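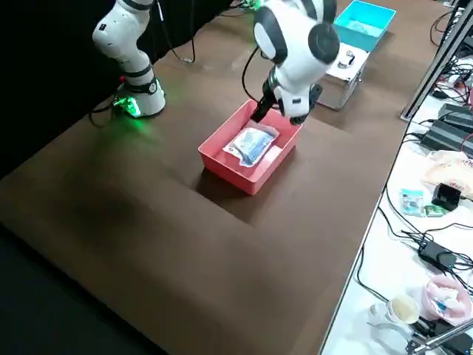 Slide 1: one package, one pink-red bin.

Good morning, everybody! I'm going to talk for 20 minutes about bins. Plain open plastic bins, the kind you stop seeing after your first week in a packing room. I love them, and I'm hoping a few of you will too by the time we get to coffee.

Look at the package first. Clear film, white and blue inside, lying flat on the floor of the bin with plenty of space next to it. (Give them a few seconds with the slide.) Now look at the film and how it catches the light. Anyone who has tried to read a label through crinkled plastic at the end of a shift knows that shine very well!

Start with the shape. Thin, raised walls and an open top, so you can look straight down and see what you've got. Rounded corners wipe clean in one go, and crumbs of tape don't collect there.

Then color. At Sandhu we had 600 bins, all gray, and people walked past orders that were sitting right in front of them. We swapped 300 of them for bright ones in August and kept those for single-package orders only. I remember the first Sunday after the swap, walking in and spotting every waiting order from the door. What a feeling!

Ask the room: who has one color of bin? Who has more than four? Wait for hands.

Next, one order per bin. The Paleck site in India runs 415 bins on this rule, and I borrowed it from them without shame. Small order, big bin, doesn't matter. Leave the space alone. The moment a second order goes in "just for a minute," you're sorting again.

Platen story goes here if we're on time (the lids, the stack, the forklift). Skip it if we started late.

Last bit before questions: lay soft packages flat, label side up, and smooth the film with your palm before the bin moves on. Try it tomorrow on one bench and see how it goes.

Hand out the color cards. Questions until 10:30.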